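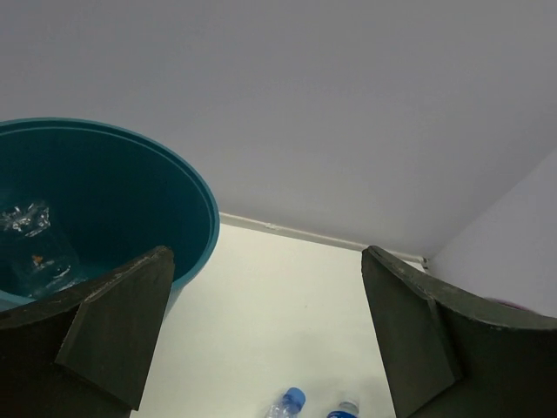
What does the Trisedbridge Floor Pickup Kit include?

Each kit contains one two-finger gripper, a wrist camera with its bracket and cable, a control unit, and a license for the Prunden pickup software. The arm and the mobile base are sold separately.

Overview

The Floor Pickup Kit is intended for facilities that wish to automate the collection of light litter in corridors, break rooms and classrooms. It fits the Talham arm and may be ordered with a new arm or added to one already in service. Typical items include empty plastic drink bottles, wrappers and other light packaging. Items are placed in an open bin supplied by the customer.

Gripper

The fingers are angular and built up in layered, wedge-shaped plates. They are finished in dark green with a matte surface. Light scuffing along the edges is normal in service and is not covered as a defect. Replacement fingers are sold in pairs and can be fitted on site with the hex key supplied.

Maximum lifting load: 700 g
Gripper weight: 274 g
Camera: color, fixed at the wrist
Spare finger pairs included: 2

Camera and software

The camera is fixed at the wrist and looks out between the fingers, so the view used for picking is the same view shown to the operator. Both fingertips remain visible at all times. Clear bottles on a pale floor are a supported case, although strong glare from windows may reduce performance - blinds are recommended in rooms with direct sun.

The software keeps a record of each attempt, including those that were stopped by the operator. Records are stored on the control unit and may be exported or deleted by the site administrator.

Site requirements

Floors should be smooth and level. Carpet is not supported under the current release. The bin should be open at the top and stand within reach of the arm. It may be placed beside a wall, provided that the arm has been set up with the wall position entered. Bins with swing lids or foot pedals cannot be used.

The kit is not suitable for broken glass, liquids, sharp objects or medical waste. Bottles should be empty.

Installation and training

Installation is carried out by Xiong Service and includes setup of the arm limits, a test at the customer's site and one operator training session. Customers who add the kit to an existing Talham arm should have the arm inspected before the visit.

Ordering

Orders ship within 14 business days of written confirmation. Quotations are available to schools, offices and public buildings on request - please state the arm model and floor type when writing.

Page last revised June 2, 2020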